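Two-Arm Cell, Pre-Recording Safety Check
Site: Pranorau
Date: 06/01/2018
Checked by: Jayson Tan
Reviewed by: Dindo Dumlao

1. Emergency stop tested before power-on. OK

2. Base plates tight on the front rail. OK

3. Cables clear of the joints through full travel. OK
Comment: Recheck after every 400 episodes. Last check was at episode 587, which is late. JT

4. Wrist camera mounts secure, lens clean. OK

5. Loose objects on the mat match the task sheet. FIX
Comment: Loose battery has to be on the sheet or off the mat. Add a line for it. DD
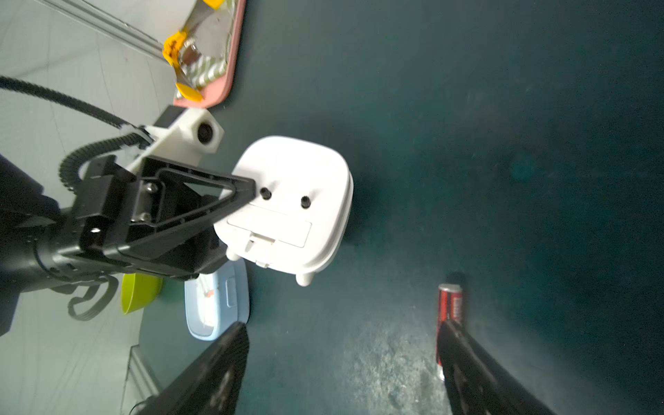 Item 5. Gripper finger at the white container, red battery standing on the mat.

6. Fingertips free of cracks. OK

7. Grip force set to low for thin plastic cases. OK
Comment: Operators still squeeze too hard on two-hand tasks. Mark those episodes as rejects and keep them out of the training set. JT

8. Knife kept out of the reach path. REVIEW
Comment: Swap for a blunt one before the next batch. DD 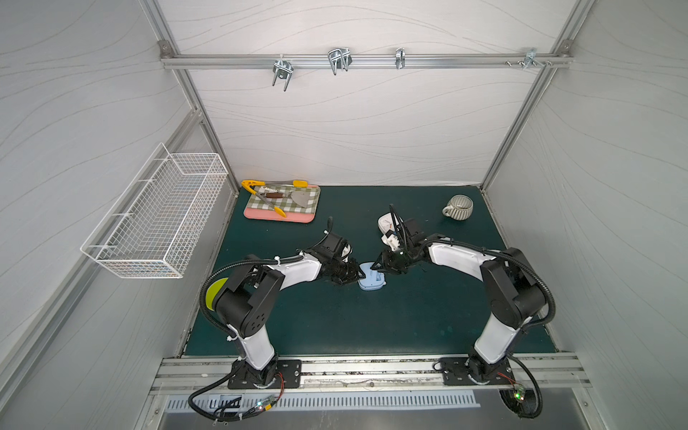 Items 7 and 8. Both grippers at the blue case, knife on the cloth in back.

9. Hooks and basket firmly attached. OK

10. Disk space for 2000 episodes. OK

Open items: 5, 8. Recording may start once Dindo initials both.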